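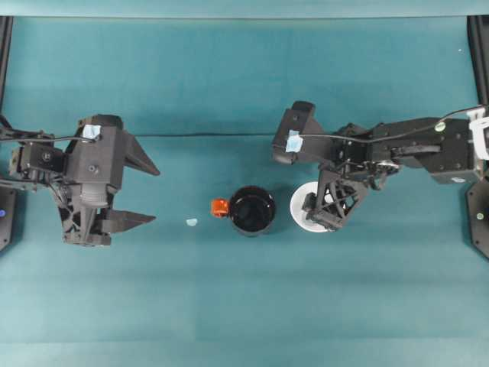 4. What people did with the messages

4.1 Opening, ignoring and muting

The plan for Vollier was simple enough to fit on one page, and for a while it did. Adults who had finished outpatient alcohol treatment in Durnden would get five text messages a week for eight weeks. Each message would carry a short prompt about cravings, sleep, money or company, and would end with a question that could be answered in one word. The people who got the messages would feel a little less alone, and we would get data. We enrolled 400 adults. The control group received the Tiêu booklet, a printed guide with a great deal of white space and a page at the back for notes.

The first thing we learned is that people read texts at times of their own choosing. We had sent the prompts at six in the evening, on the grounds that the early evening is a hard part of the day for someone who used to start drinking then. It is also when people are cooking, driving, or arguing with a child over shoes. Many prompts were opened the next morning, when a question such as "What could you do in the next hour instead?" found its reader at a bus stop with no particular temptation in view. Several people answered anyway. "Bus" was a common reply in February.

Replies were logged in Fiso, which sorted them by keyword into "coping," "at risk" and "other." The last group grew quickly. Fiso had been set up to treat any mention of a drink as a warning sign, and so it flagged people who reported drinking tea, people who reported drinking soup, and one participant who wrote at some length on the subject of root beer. Staff then phoned them to see if they were all right. They were, though the root beer participant asked whether the calls would be a regular thing.
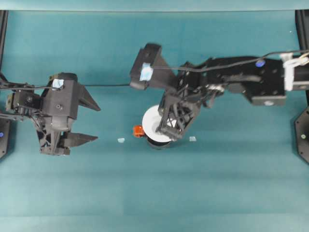
Figure 1. Tabletop with two black robot arms, one entering from each side.

4.2 The booklet group

We had not expected much from the booklet. It was included so that the text messages would have something to beat. At the end of the eight weeks we asked both groups whether they still had the material and whether they had used it in the past seven days. Texts are hard to lose, and yet a fair number of people had managed it, by muting the sender, changing phones or clearing out old threads. The booklet had been kept in kitchen drawers, in glove compartments and under a short table leg. Some of the people who kept it in these places also read it.

The page for notes did the most work. It had been left blank because the text ran short of the last sheet, and somebody had ruled lines on it so that it would look deliberate. Participants used it for phone numbers, meeting times, sums of money not spent on liquor, and grocery lists. Two people had torn it out and carried it in a wallet. We would like to claim the notes page as a design feature in future work, and we suspect that we will.

On the main outcome, days without alcohol in the past month, we found no clear difference between the groups. Both improved. People who agree to join a study soon after treatment are often people who are already doing rather well at it, and they kept on doing

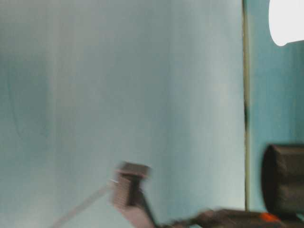

well whether we texted them, mailed them something, or phoned about soup. A longer follow-up might have told the groups apart. Ours ended when the money did.

4.3 Interviews

We interviewed 20 participants from both groups, mostly by phone and mostly on a Sunday, the one day on which people picked up. We asked what had helped. Few of them began with our materials, although most were polite enough to get there eventually. They talked about a sister who called every night, a bowling league that met in a place with no bar, a new shift that started too early for a hangover. When the messages did come up, the content was seldom the point. Several people could not recall a single prompt but could say exactly how many they got each week, and noticed when one failed to arrive during a server fault in week five. Two of them wrote in to ask if we were okay.

We had worried that daily questions would feel like nagging, and for some they did.
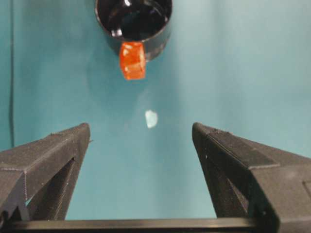

One participant said that the texts were like having an aunt who had read a pamphlet, and that she had told Vollier she was fine for a week when she was nothing of the sort, just to get it off her back. She had told her real aunt the truth in the same week. She thought the program should ask fewer questions and let people ask some of their own.

Her remark led us back to the logs. Participants had sent questions from the start, and Fiso had filed every one of them under "other." They asked whether cooking wine counts, how to turn down a toast at a wedding, whether it was normal to dream about drinking, and who was on the other end. No reply had been written for any of these. The next version of the program will have replies for the first three — the fourth is still under discussion.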